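首页 | 工作笔记 | 材料 | 蒸具 | 归档
请输入关键词 搜索
最后更新：八月

八月，下午，接着上回写

Grirkine 那份蒸具说明又看了一遍，还是不服。里面说竹蒸笼“透气，所以不滴水”，金属笼“不透气，所以必滴水”。前半句我信一半，后半句太绝对。盖子的弧度、笼布、火候都没交代，就敢下结论。引的出处是一本1989年的小册子，我托 Ersoy 那边找了原书，只找到目录，相关那章到底写了什么，谁也没见着。别再转引了。

虾饺这一项先不做。澄粉皮对水汽太敏感，皮一塌，分不清是滴水还是粉没烫透。 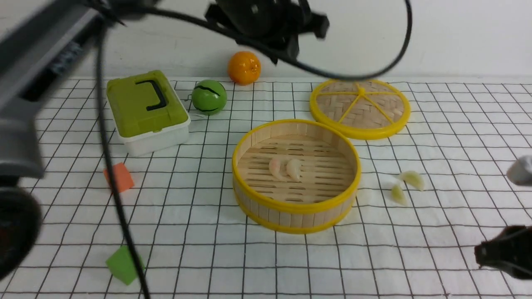 图一 蒸笼与两只虾饺，笼盖放在旁边

今天只做馒头，面团每只40克，Likancombe 的中筋粉，水量照旧。竹笼和铝笼各上一锅，水开后上笼。结果：铝笼靠边的馒头顶上有水斑，中间的没有。竹笼的都没有水斑，但底面发黏，揭下来掉皮。说明书对发黏只字不提。

有同事认为铝笼那锅火大了。可能。灶是同一个，旋钮位置也一样，可锅底不一样厚，旋钮说明不了什么。下次改为称锅里失水量，蒸前蒸后各称一次，别靠眼睛看火苗。

“方块试样”的提法我仍有意见。Uler 的方案要把面团切成方块再蒸，说好量体积。面团一发就鼓，棱角全没了，量出来的边长有什么用？老老实实用小米排体积，麻烦是麻烦，至少重复得出来。
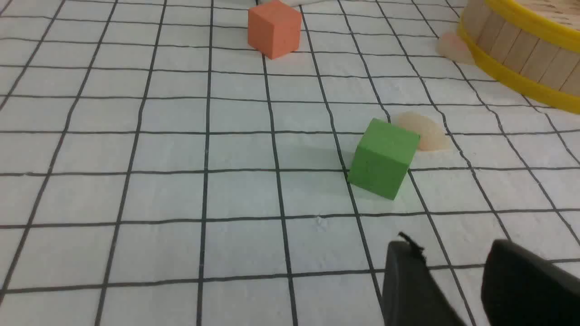
图二 橙色泡沫方块，网格垫上

说回发黏。我的猜想是水汽在笼底聚着，出不去。也有人说是新竹子没煮过。两种说法都没有数据。旧笼那只用了多久，登记本上没写，只写了“旧”，等于没写。以后入柜要记月份。

笼布也得统一。今天竹笼垫的是湿纱布，铝笼垫的是油纸，这一条就够把前面的比较推翻一半。写的时候才发现，先记着，结果不许往外报。 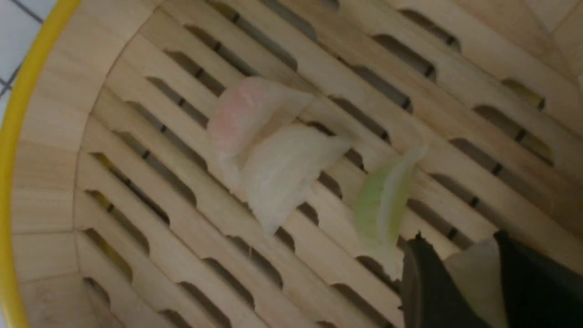 图三 笼底竹条与长圆形缝隙

缝隙面积占笼底多少，说明书给的是53%，没写怎么量的，也没写是哪种笼。我不打算用这个数。描一张透明纸，剪下来称重，半小时的事。

待办：
两种笼都换油纸，重做一遍
锅内加水大约400毫升，蒸前后称重
旧笼新笼分开记
问 Ersoy，那章能不能复印

铝笼盖的把手松了，螺丝没找到合适的，先拿棉线缠着。

上一篇 | 下一篇 | 返回目录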